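Pre-run checklist for the sim tabletop scenes, with my comments
Sodier control and planning stack
Last gone through: 06/02/2020

I've been running this list before every batch on the tabletop scenes, and a few of you asked for a copy with my scribbles left in. So here it is, scribbles and all. The wording of the items is the same as the one in the repo. Everything after "Comment" is me. Where I've written PASS, FAIL or WATCH, that's how it came out on the current build of the planner against the Bovatell scene pack.

If you only have five minutes, do items 1, 4 and 7. Those are the ones that have cost me whole evenings.

1. Controller and simulator agree on the time step
PASS
Comment: Check it in both config files, not just the one you edited. The sim steps at its own rate and the controller will happily run at another without a peep, and what you get is an arm that looks a bit drunk. I chased that for two days last August thinking it was gains. It was a default I'd overwritten on one side. Print both values at start-up and read them with your eyes.

2. Joint limits loaded from the right file
PASS
Comment: There are still two limits files kicking around. The old one has the wrist range from before the Meireles import and it's too generous. If your plans look unusually elegant, go and see which file you've got. I'd like to delete the old one, but a couple of the regression tests still point at it (my fault, I'll get to it).

3. Base frame sits on the pedestal, not on the floor
PASS
Comment: The planner wants the transform from world to the arm's base, and our scenes have the base up on a box. Leave that offset out and every goal comes out too low by the height of the box, so the arm tries to go through the table. You'll notice. What you might not notice is a small error, say if somebody has resized the pedestal in the scene and left the transform alone. Run the frame overlay once and zoom right in on the bottom of the base.

4. Collision geometry matches what's drawn
WATCH
Comment: My favourite, if favourite is the word. The visual mesh and the collision mesh are separate things and they drift apart every time the scene pack is updated. Turn on the collision overlay and go object by object. For flat things with a raised rim, look at the rim in particular. The automatic hull tends to fill the inside and give you a solid slab, which is fine if you're only avoiding the object and useless if you want a fingertip to go in over the edge and touch something on the inside.

The plant cell model is the one that taught me this. It's a flat tray with a black rim and all the organelles moulded up out of the green, and with the plain hull the whole lot becomes one lid. I've switched it to a decomposed mesh capped at 70 pieces. Planning is a touch slower but contact makes sense now. It's on WATCH and not PASS as I've only done the cell model and the basketball. The pencil-looking stick is still a plain cylinder and I haven't had a proper look at it.

5. Gripper clearance at the pre-contact pose
PASS, with a grumble
Comment: Pause the run with the fingers down next to the target and have a look from the side camera before you let the planner carry on. I want to see the fingertips above the tabletop and just off the rim. The number in the log is the distance between collision bodies, so if item 4 is wrong this number is wrong too, and it will look perfectly respectable while being wrong. Use both.

The grumble is that the clearance threshold is set per object and the names have to match exactly. One capital letter out and it falls back to the default. No warning in the log. I've put in a ticket.

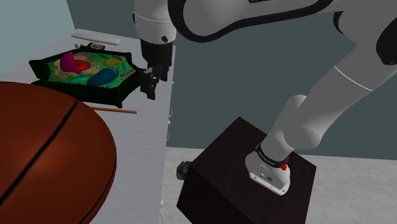 6. Reachability over the whole table
PASS
Comment: Run the reach sampler with the arm where it's going to be for the batch, not at the demo position. I had 347 goal poses in the last set and 34 of them came back with no solution. Nearly all of those were at the far end of the table, where the elbow has to straighten right out. That's okay so long as the task generator knows not to put targets there. Make sure the sampler's output file is newer than the scene file — I've used a stale one more than once and felt very silly.

7. Random seed written to the log
PASS
Comment: Do it. Please. If the seed isn't in the log you can't replay the run, and if you can't replay the run then your bug report is basically a ghost story. The sampler and the planner each have their own seed, and both need to be there. The physics one too, if you've got it set to anything other than fixed.

8. Camera poses and near clip
PASS
Comment: Perception takes its segmentation from the rendered view, so anything close to the lens takes up a huge part of the image. A big object in a front corner will happily cover the end of a small one. The basketball does it to the stick from our usual viewpoint, and the detector then reports a shorter stick than the scene has. I don't count that as a fail. It's a fair test of the perception side, and I'd leave it in. But do compare the estimate with ground truth before you blame the grasp planner for picking the wrong midpoint!

9. Timeouts
FAIL
Comment: The planner gives up after 4 seconds and the task layer waits for longer than that, so when a plan fails the arm just sits there looking thoughtful. It doesn't hurt anything in sim. I wouldn't want it on the real arm at Skallholm, though, and the config is shared. Fix is to read both from the same entry. I've got a branch half done.

10. Stop command works mid-motion
PASS
Comment: Send it from the terminal and from the viewer. I do it three times at different points in a move, at least once with the fingers heading downward. The velocity plot should go to zero smoothly. If you see a spike, the controller has been handed the last waypoint instead of the current state, and that needs sorting before anything else on this page.

Still open from this pass: item 4 for the stick, item 9, and the silent fallback in item 5. If you rerun the list on a newer scene pack, put your results under mine and leave mine in, so we can see what changed.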